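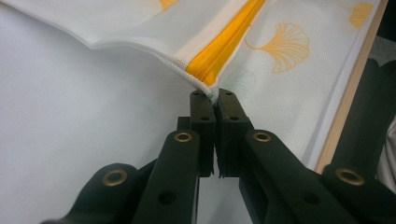
The zipper always dies first and then the whole thing goes in the trash, one person wrote in the free comment field of our questionnaire, and added that in her family it has been like this for as long as she can remember. We received many comments in this direction, and they helped us to choose the final question of the project.

Why Household Textiles Are Thrown Away in Flarkholm
Project report, spring term

1. Background

When people talk about textile waste, they mostly mean clothes. Cushion covers, bed linen, laundry bags and curtains are discussed much less, although every home has them. In Flarkholm the used clothes can be brought to the Prurasel shop, but the shop does not accept household textiles with a defect. The owner of such a thing has then two possibilities: to repair it or to put it in the normal garbage.

Our question was the following: which defect makes people give up a household textile, and would they repair it if the repair was easy to get?

2. Method

We collected the answers during eight weeks, from February on. A paper questionnaire was lying at the library, at the Prurasel shop and at the two student residences, Zinen and Fikre. Each person could describe more than one item. For each item we asked what it was, what was broken, how old it was and what happened with it at the end. In total we received descriptions of 367 items.

We did not inspect the items ourselves. This is a weak point, because a person may write "zipper broken" when only the slider came off the track, and these are different repairs. After the first week we added a small drawing of a zipper to the form, with the names of the parts. The answers became more exact after this, but the older ones we could not correct.
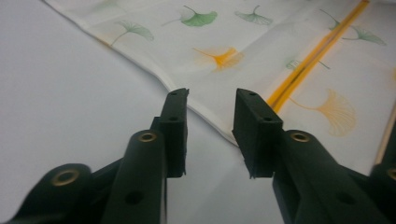 3. Results

The most frequent reason was a broken closure — zippers, but also buttons and snaps. The second was stains, and the third was thin or torn fabric. We had expected the opposite order. In many answers the fabric was described as "still good" or "like new" in the same line where the person wrote that the item was thrown away.

The age of the items was hard to use. Many people did not know it, and some wrote only "old". For bed linen the answers were better, because it is often bought when moving to a new apartment.

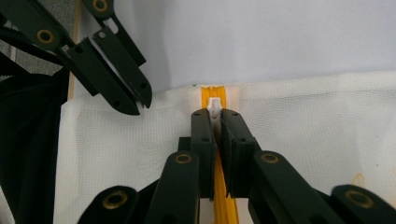
Price was also mentioned often. A new cushion cover costs less than the work of a tailor, and several people said they felt a little ashamed to bring such a cheap thing to a professional. In the Zinen residence there is a sewing machine in the common room, but most residents who answered did not know about it. At Fikre there is no machine, and still more residents wrote that they had repaired something by hand. We have no good explanation for this difference. The group from Fikre was small, so it can be chance.

4. Discussion

In our opinion the missing thing is mostly knowledge. A slider can often be replaced without opening the seam, and this takes about 4 minutes when one has done it before. But who has never seen it believes that the complete zipper must be changed, and this is indeed long work.
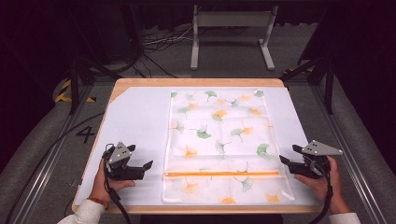 A second point is the replacement parts. Sliders are sold by size, and the size is sometimes marked on the back of the old one in very small numbers. If the old slider is lost, it is necessary to measure the teeth. We tried to find single sliders in the shops of Flarkholm and could buy them only in mixed packs, where most of the sizes are not useful for one household.

5. Limits and next steps

The questionnaire reached mainly students and people who visit a library or a second-hand shop, so it does not represent the town. Families with small children are almost missing. We would like to repeat it with a shorter form, and to ask the Prurasel shop if a box with sliders and buttons could stand next to the cash desk. The form and the table with all answers are in the appendix.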